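Section 6: Putting up your Perkska nest box

Now for the best bit! You've checked the parts and chosen your front plate, and the box is ready to go up. Autumn is a lovely time to do it, as small birds often look for somewhere snug to roost in the cold months and may come back to the same place in spring.

## 6.1 Choosing the spot

1. Walk round the garden in the morning and again in the afternoon, and note where the sun falls. Between north and east is the safest way to face the box, unless trees or buildings shade it all day.
2. Look for a clear flight path to the hole. A few twigs nearby are fine (young birds love a perch), but a branch right across the front will put them off.
3. Keep well away from feeders. Parent birds can spend half the day chasing visitors off if the two are close together.
4. Check for anything a cat could climb, such as a trellis, a water butt or the shed roof.

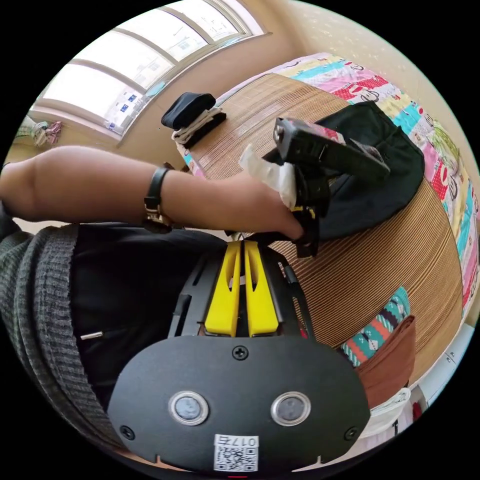
Shetty wrote to us after the last edition: "Please tell people about bins. I had everything right, the height, the shade, the lot, and then I wheeled the green bin underneath every Thursday and gave next door's cat a step up." Bins are now on our list, and so are garden benches and stacked chairs.

**Note:** House sparrows are happy to nest close to each other, so you can hang two or three boxes along the same wall. Blue tits like more room to themselves.

## 6.2 Fixing to a wall

You will need a drill, a spirit level, a pencil and the bag of fixings marked 451.

1. Hold the backing strip against the wall and mark the top hole. Somewhere between two and four metres up suits most small birds.
2. Drill the top hole with the 6 mm masonry bit, then push in the plug.
3. Drive in the top screw until it just grips. Swing the strip until the level reads true, and mark the bottom hole.
4. Move the strip aside, drill and plug the bottom hole, then put in the second screw and tighten both.
5. Hang the box on the strip and press down until it clicks. It's a very pleasing click!

**Caution:** Check for cables and pipes before you drill. Have someone hold the ladder.

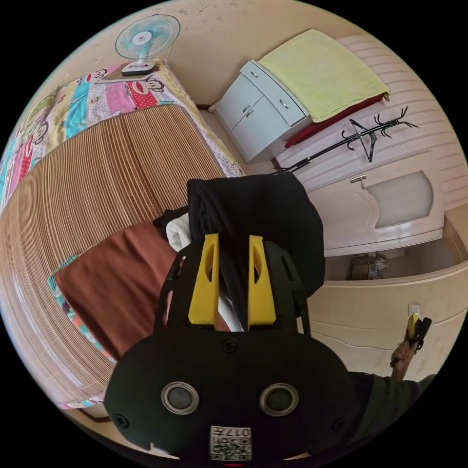 The box should lean forward very slightly once it is hung. The backing strip is shaped to do this for you, so don't pack it out with washers. The lean helps rain run off the lid and away from the hole.

## 6.3 Fixing to a tree

1. Thread the Pretumia strap through both slots at the back of the box.
2. Pass it round the trunk and close the buckle loosely.
3. Slide the box to the right height, then pull the strap snug.
4. Tuck the loose end away where the wind can't flap it.

Let the strap out a notch every September, as trunks thicken faster than you'd think.

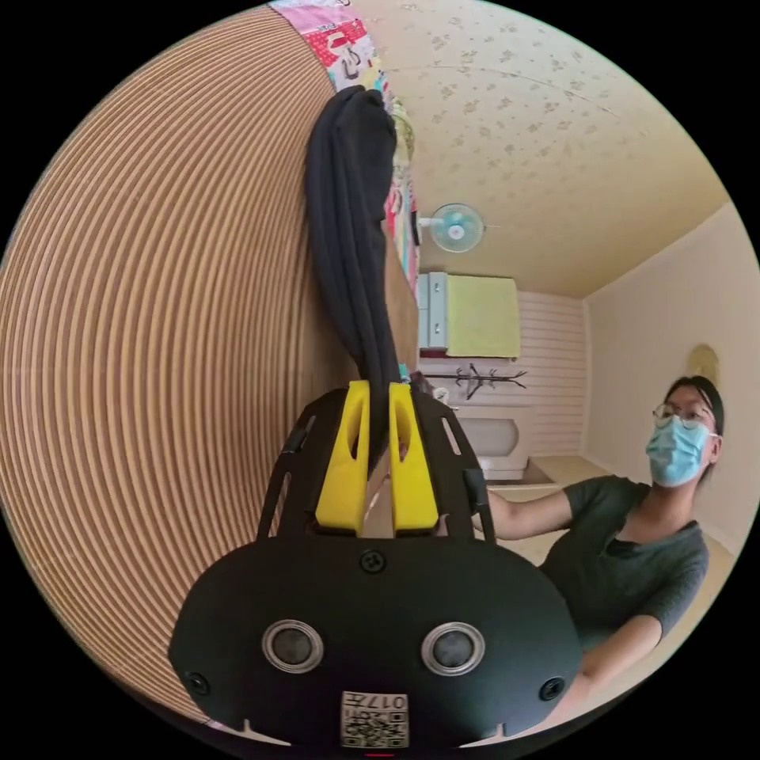 Could I use nails instead, asks a reader in Nemness, as the strap looks a bit flimsy? Please don't! Nails can damage the tree, and the strap will hold a box of up to 8 kg, far more than yours will ever weigh, even with a full nest inside.

## 6.4 The first season

1. Leave the box empty. Tits bring their own moss, and it's a joy to watch them at it.
2. Watch from indoors or from a good distance. Some 30 paces is plenty in a large garden.
3. Don't lift the lid once you see birds going in and out.

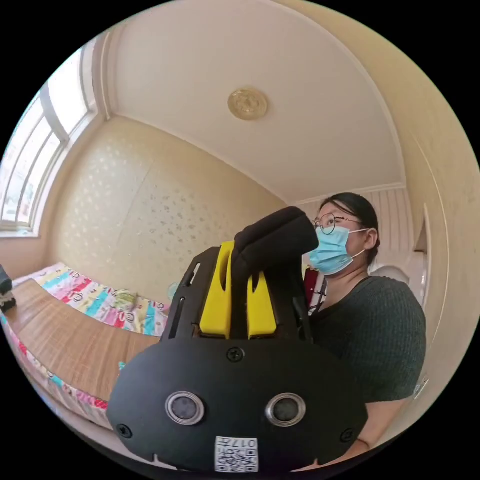
If no one moves in the first spring, leave the box where it is. Plenty of boxes wait a year or two before a pair takes to them, and moving one every few weeks only starts the clock again. After a second empty spring, try another wall.

**Caution:** In many places it is against the law to disturb a nest in use. If the box must be moved for building work, wait until the young have flown and the nest is no longer being used.

Cleaning out the old nest is covered in Section 7.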